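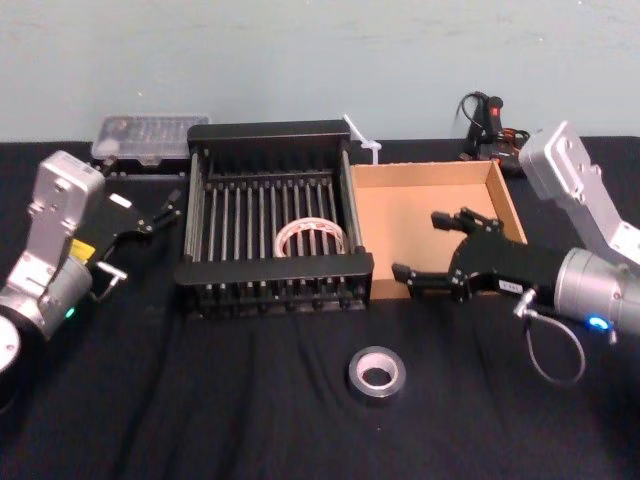
Fire extinguisher and exit walk, Endau building, 2020-01-06

Did this one with Kibet Were, who had the keys. My comments are after each line.

Front exit, opens fully — OK. Still squeaks, I'll bring oil.

Back exit, clear path — NOT OK. Two boxes from Lammers parked right in front of it (again!). We moved them, please don't put them back.

Extinguisher by the sink — OK. Needle in the green, pin in, tag signed.

Extinguisher 2051, hallway — gauge is fine but the bracket is loose. Asked Octavian for longer screws.

Exit sign, stairwell — one bulb out. Ordered.

Smoke alarms, upstairs — OK, all 4 went off when I pushed the button, and my ears are still ringing.

First aid box — low on bandages, and the burn gel expires in February.

Recheck the back exit and the bracket next time. Nyokabi has the clipboard.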